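Evangelia Sarantis
7 de março de 2021

Gente, fui ontem à audiência pública sobre o orçamento do bairro Cisneros e preciso contar, porque saí de lá com a cabeça fervendo. Vai em fio, tenham paciência comigo!

Pra quem não acompanha: a prefeitura abriu em fevereiro a consulta sobre o que fazer com o terreno da antiga fábrica Dridetti. Tem 2 propostas na mesa. Uma é posto de saúde com pracinha na frente, a outra é estacionamento e galpão de lojas (adivinhem qual delas veio com maquete bonita).

Eram 318 inscritos pra falar ou ouvir e a sala virtual travou logo no começo. Ficamos um tempão olhando pra tela congelada do secretário com a boca aberta. Quando voltou, já tinham passado pro item seguinte da pauta e foi aquela gritaria no chat.

Aí uma senhora da rua Brutia pediu questão de ordem e leu o regimento inteirinho, artigo por artigo, até voltarem o item. Eu bati palma sozinha na minha cozinha.

O povo do posto de saúde falou bem, achei. Hoje quem mora na parte alta pega 3 ônibus pra fazer um curativo, ida e volta nem se fala. Minha mãe faz isso toda semana e chega em casa acabada.
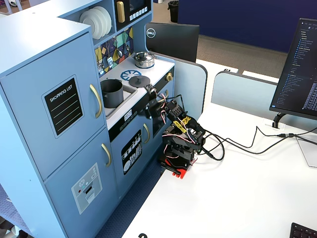 Alcides Quintana me respondeu aqui que eu tô sendo injusta com a turma do estacionamento, que o comércio da avenida tá morrendo e que sem vaga pra parar o carro o cliente vai pro shopping e não volta mais. E que posto sem médico contratado é só parede pintada.

Alcides, a parte do médico eu assino embaixo! Foi até a minha pergunta na audiência, e a resposta do secretário foi "será estudado oportunamente". Mas vaga de carro a gente pode resolver na rua de trás, que tá larga e vazia desde que mudaram a mão. Terreno público desse tamanho não aparece outro tão cedo.

Outra coisa que me incomodou: o estudo de trânsito foi feito pela consultoria Wurnanow e só entrou no site na véspera, escaneado torto, não dá nem pra buscar palavra. Pedi a versão editável por e-mail. Se mandarem, posto aqui pra todo mundo ler.

Ah, e o abaixo-assinado pelo posto precisa chegar a 2000 assinaturas pra Câmara ser obrigada a pautar. Tem folha na padaria, na farmácia e na banca da praça. Levem o título de eleitor, viu, porque sem o número a assinatura não vale (eu mesma tive que voltar em casa pra buscar o meu, uma vergonha).

A próxima audiência ainda não tem data. Assim que sair eu aviso neste mesmo fio, e quem quiser se inscrever pra falar me chama que eu explico como preenche o formulário, aquilo é um labirinto.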